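Textbooks > Keeping House: A First Course > Part Two: Clothes and Linens > Chapter 12

CHAPTER 12
The Dark Load

When I was first asked to teach a course on housekeeping, I supposed the chapter on laundry would be the short one. Everybody has done laundry, I thought, or has at least stood near it. Then I began asking my students what they did with their black clothes, and I got so many different answers, most of them given with great confidence, that the short chapter became two chapters. You have already read the first of them, on whites and towels. We come now to the dark load, and I will admit at the outset that it is the one I like best, perhaps because it forgives so little and teaches so much.

Let me begin with a story. My first landlady, Lụa Đoàn, ran a boarding house on Grokinby Street, and in the basement she kept a pair of washers that all of us shared. On the wall above them she had taped a card that read DARKS ALONE, INSIDE OUT, COLD, AND COME BACK FOR THEM. I was nineteen and took this for fussiness. In December of that year I washed a new black sweater with everything else I owned, on hot, and went upstairs to study for an exam. I came back the next morning to a gray sweater, a number of gray undershirts, and a folded note from Mrs. Đoàn which said only, "Read the card." I have read the card a good many times since then, in my head, and most of this chapter is simply that card spread out over more pages.

What this chapter covers

We will take up four matters in turn: how dye behaves in water, how to sort and prepare dark clothing, how to load and run the machine, and how to empty it. The last of these gets the least attention in most books and will get a fair amount in this one. By the end of the chapter you should be able to take a mixed basket of clothes, pull a proper dark load from it, wash it without much fading, and get every piece of it back out again. You will also want to have Chapter 11 within reach, as I refer to the table of water temperatures there and have not reprinted it.

Words to know: bleeding, crocking, pilling, nap, rinse hold, door gasket, drum.

12.1 Why dark clothes fade

A black shirt is black because a good deal of dye has been put into it, and not all of that dye holds on equally well. Some of it sits loosely on the fiber and will leave at the first chance it gets. When it leaves into the wash water, we say the garment bleeds. When it rubs off dry, onto a pale sofa or the inside of your wrist, we say it crocks. A new pair of black jeans will often do both, and you should be patient with it for the first few washes and keep it away from anything you care about.

Bleeding is only part of the trouble, however. A good deal of what we call fading has to do with wear. Clothes rub against each other as they tumble, and the rubbing raises tiny broken ends of fiber all over the surface of the cloth. Those ends scatter the light, and the shirt looks dusty and gray even where plenty of dye is left in it. If you have an old black T-shirt handy, turn it inside out and compare the two sides. The inside is nearly always the darker, and it has been through exactly the same water as the outside. I have had students refuse to believe this until they tried it, and I would much prefer that you try it than take my word.

So there are two enemies, the water and the rubbing, and nearly every piece of advice in this chapter is aimed at one or the other. Cool water loosens less dye. Turning things inside out puts the rubbing where it won't show. A short cycle gives you less of both. Too much detergent, on the other hand, doesn't rinse away well and leaves pale streaks along the seams, which people very often mistake for fading and then try to cure with more detergent.

12.2 Sorting and getting ready

Sort by color first and by weight second. Black, navy, charcoal, and the deepest browns and greens can travel together once they have been washed a few times. Within that pile, it is kind to keep the heavy things (jeans, sweatshirts, anything with a big metal zipper) apart from the thin ones. A zipper is hard on a thin knit, and the two don't dry at the same speed in any case.

Then go through the pile piece by piece. Empty the pockets, and do be thorough about it, for a single paper tissue will find its way onto every dark thing in the machine and you will be picking at it for days. Close the zippers. Unroll the socks. Turn everything inside out, sleeves included, and shake each piece once as you do it. My colleague Costel Lungu teaches his classes to say "pockets, zips, socks, sleeves" under their breath as they go, and although I felt rather silly the first time I tried it, I say it now as well.

Keep towels out of this load altogether. I know a dark towel seems to belong there, but it sheds lint cheerfully for most of its life, and black cloth will collect every bit of it.

12.3 Loading the machine

A front-loading machine washes by lifting the clothes and letting them fall, and they can only fall if there is room above them. Put the pieces in one at a time, loosely, and stop while you can still lay your flat hand between the top of the pile and the top of the drum. If the load has to be pushed in with your knee, you have two loads. An overfilled drum doesn't wash the middle of the load very well, and it creases all of it.

Before you close the door, run a finger around the rubber gasket and tuck in any sleeve or strap that has strayed over the edge. Choose cold water, a gentle or short cycle, and a moderate spin.

12.4 Emptying the machine

Now we come to the end of Mrs. Đoàn's card. Come back for them. Wet clothes left sitting in a closed machine take on a sour smell, and they also set into whatever creases the spin left them with. Set a timer if you are forgetful, as I am, and plan to be in the house when the cycle ends.

Dark clothing is the hardest kind to empty, for the plain reason that it is hard to see. Black fabric heaped toward the back of a dim drum becomes one dark shape, and you can't readily tell a shirt from a trouser leg, or the last sock from the shadow behind it.

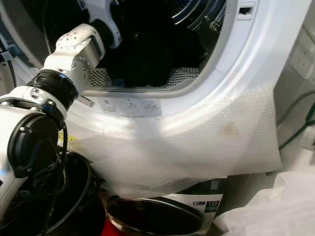

The remedy is to work by touch. Reach all the way to the back before you take hold of anything, find the far side of the heap, and draw out one piece at a time. If you grab at the front and pull, you will usually get a rope of sleeves and legs wound around each other, and a hard tug on wet knitwear stretches it in ways that are difficult to put right. When a piece resists, let go and look for where it is caught.

Shake each piece as it comes out and lay it over the side of the basket. When you think the drum is empty, turn it by hand one full turn and feel along the top as well as the bottom, as small damp things will cling up there. Then check the fold of the gasket, where socks like to hide. Leave the door standing open a little afterward so the inside can air, unless you have small children or a curious cat, in which case please shut it and air it when you can keep an eye on it.

Hang dark clothes indoors or in the shade, still inside out. Strong sun fades them faster than you might think, and I have a navy dress with one pale shoulder to prove it.

Before you read on

Take 2 dark garments of your own, one fairly new and one old, and bring them to class along with a damp white handkerchief. Rub the handkerchief firmly over an inside seam of each and save the result in your notebook, labeled with the fabric and, if you can remember, the garment's age. We will use these marks in Section 12.5, where we look more closely at bleeding and at what may be done for a white shirt that has already gone gray.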